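Features | Automation

Two Arms, One Booth

The open day at Dristbridge was scheduled for the morning, with the bimanual booth second on the program. Visitors arrived from Galindo and Nuremus, two firms that buy handling equipment and wanted to see what a small, low-cost pair of arms can do on a tabletop.

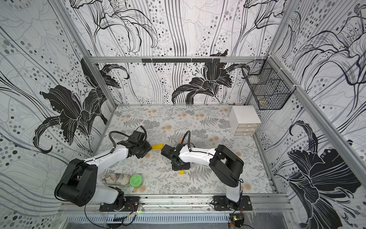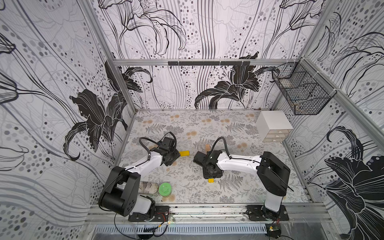
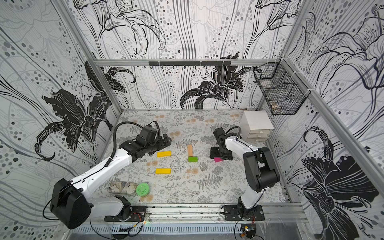

Two arms at work on blocks in the lily-papered booth at Dristbridge.

By Adanech Woldemariam
Contributing Editor, Robotics
December 2022

The booth is an aluminum frame with both arms bolted to the front rail, facing in toward a shared work area. Each arm has white links, black joint housings and a gripper at the end of the wrist. Cabling loops over the wrists, with enough slack to let them turn. A perforated metal panel runs along the front below the rail.

The walls are papered in black, white and gray lilies, and the floor carries a print of ferns and round flower heads. Katalin Hegedűs, who leads the manipulation group, said the pattern is there to make the vision problem harder. A plain gray backdrop gives a policy very little to be confused by, and the group had seen success rates fall when a trained system left its plain booth. The drawer unit and wire basket at the right stay in place between tasks for the same reason.

The task on show was block handling. An operator drives the arms to record an episode, and the recordings are used to train a policy that later runs alone. The group has kept 3206 episodes from this booth since June. Of those, 3059 passed review and went into the training set. The rest were dropped, mostly for missed grasps or for timing faults between the two arms.

Timing is the hard part. With both grippers working over the middle of the floor, the gap between them is small, and a late move on one side can block the other. Isauro Salinas, who wrote the controller, limits speed to 70 percent of maximum whenever both wrists are inside the shared zone. He considers this conservative and expects to raise it.

Parvaneh Tabrizi of Galindo asked about recovery after a dropped block. The policy will try again if the block stays within reach - a block that ends up near the back wall is left for a person to move. She also asked about wear on the fingers. Hegedűs said the group had replaced 2 sets so far.

Emrys Howells, visiting from Nuremus, was more interested in changeover. His plant runs short batches, and fixtures take up much of the setup time. Salinas told him that a new object of similar size needs a fresh set of recordings, and that the mounting and calibration stay as they are.

Software for the booth is called Stonora and is developed on site. The next version will log motor current along with joint position, so that reviewers can find a weak grasp without replaying the whole episode.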